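Itato Muria Furniture Wax, 30 oz tin

Home > Wood Care > Waxes and Polishes

In stock. Ships from our Jiltton warehouse.

Muria is a plain paste wax for indoor wood. It comes in a tin with a lid that opens with a coin, or with your best screwdriver if you can't find a coin. The recipe dates from 1905, when it was sold for church pews, and the only big change came in 2000, when we took out the turpentine and most of the complaints went with it.

It gives a low, soft shine. If you want to see your face in the sideboard, we also sell mirrors.
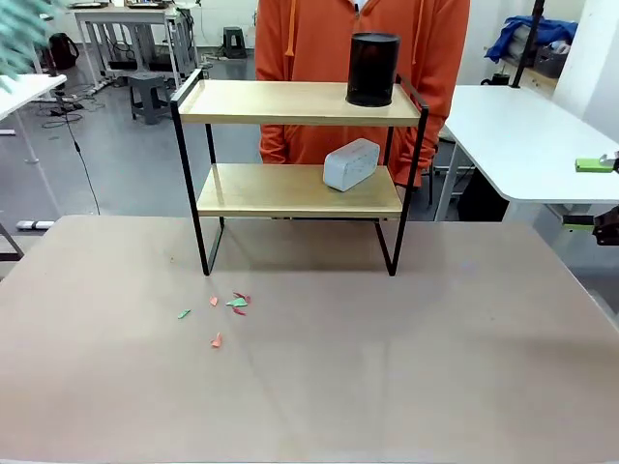

I put off buying this for two years because the tin looked like something from my grandfather's garage. Used it on a bookcase and a pair of nightstands and barely dented the contents. My one gripe is that you do have to buff it, and the page could say so in bigger letters.

We have no bigger letters. You do have to buff it.

How to put it on

Dust first. Wax is very good at sealing in whatever was there before it, including crumbs, cat hair and that ring from the holidays. Any soft duster will do, as long as it goes in the wash now and then.

Rub on a thin coat with a lint-free cloth, going with the grain. Thin means thinner than you are picturing. Wait half an hour, then buff with a second cloth until it stops feeling tacky. Repeat the next day if the wood is old and thirsty.
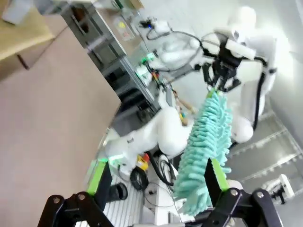 Where it works and where it doesn't

Good on: sealed or bare oak, pine, maple, walnut, beech and most of what your aunt left you.

Fine on: painted wood, after a test in a spot that faces the wall.

Bad on: floors. People keep asking. A waxed floor is a short trip to the emergency room, and the tin says so in two places. Skip cutting boards too, and anything else that touches food.

Wax will slow down a spill but won't stop one. Cups still want coasters, and a damp soap dish will leave its mark on any shelf given a long weekend.

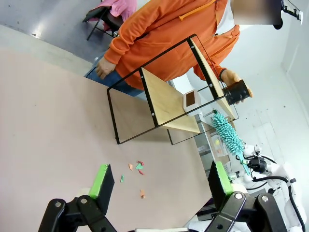

Small two-tier shelf, black metal frame and light wood.

Details

Shades: Clear, Honey, Xolalpa Brown (darker than it looks on your phone)
Coverage: nearly 83 square feet per tin, one coat
Shelf life: five years with the lid on, much less without
Cleanup: mineral spirits for spills, soap for hands
Returns: unopened tins only, within 30 days

Prices last updated 4 May 2023. Cloths sold separately, or cut up an old T-shirt.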